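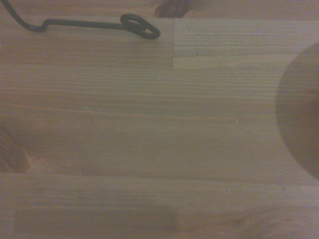
Hertta Riihimäki
Second-year student, Furniture and Interior Materials Program, Grekesmont College
Supervisor: Imani Kioko

Care of Wooden Tabletops in Shared Student Kitchens
Project report, submitted March 25, 2018

1. Background

The Dandine residence hall has wooden tabletops in all of its shared kitchens. They were installed when the building was refitted, and the residence office has received repeated complaints about stains, rough patches and white rings. The office asked the program whether the surfaces should be replaced or whether better care would be enough. This report presents the results of a one-semester project on that question.

Wooden tabletops of the kind discussed in this report are built up from strips glued side by side. The strips often differ in shade and grain, and a single row may be made of shorter pieces joined end to end. Such differences are normal for the material and were not treated as damage in the survey.

2. Aim and limits

The aim was to compare three common finishes under ordinary kitchen use and to recommend a care routine that residents can follow without special tools. The project did not examine the strength of the glue joints or the cost of new furniture. Food safety was also left out, as residents are required to use separate cutting boards.

3. Method

The work had two parts. In the first, a short questionnaire was given to residents of Dandine, and 40 completed forms were returned. The questions dealt with cleaning habits, use of hot pans and attitudes toward the tables.

In the second part, 11 sample boards were prepared in the workshop. Four were treated with plain mineral oil, four with a hardwax oil and three with a water-based varnish. The boards were sanded to the same grade and left to cure for 14 days. Each board was then exposed to coffee, tomato sauce, cooking oil and standing water. Spills were left overnight and wiped off in the morning with a damp cloth and mild dish soap. The results were judged by eye in daylight by the author and the supervisor, working separately.

4. Results

The varnished boards resisted all four liquids best. Coffee left no mark that either judge could find. One varnished board was scratched by accident while being moved, however, and water entered at the scratch and left a gray line. It could not be removed without sanding back the whole face.

The boards treated with mineral oil were stained by both coffee and tomato sauce. Light sanding and a fresh coat removed most of the coffee stains, but the tomato stains remained faintly visible. The hardwax oil fell between the two. Standing water raised the grain slightly on two of these boards, and both were smooth again after a light rub with a fine pad and a thin new coat.

In the questionnaire, most residents reported wiping the tables after cooking. Few knew what finish was on them, and several had used scouring powder. A number of written comments asked for trivets to be supplied – a point that had not been included in the questions.

5. Discussion

The varnish performed best when intact, but a shared kitchen is hard on any surface film. Local repair is simpler with hardwax oil, and the work can be done on one damaged area while the rest of the table stays in use. The two judges disagreed on the rating of one hardwax board, and the lower rating was used.

The number of boards was small, and all of them were new wood. Tables with years of wear may respond differently, particularly near sinks.

6. Recommendations

The existing tabletops should be kept. It is recommended that they be sanded and treated with hardwax oil during the April break, beginning with the kitchen on the ground floor. Scouring powder should be removed from the cleaning cupboards, and each kitchen should be given trivets and a printed care sheet. A draft of the care sheet has been delivered to the residence office.

7. Acknowledgments

The author thanks the residents who completed the questionnaire and the workshop staff for bench space and sanding equipment.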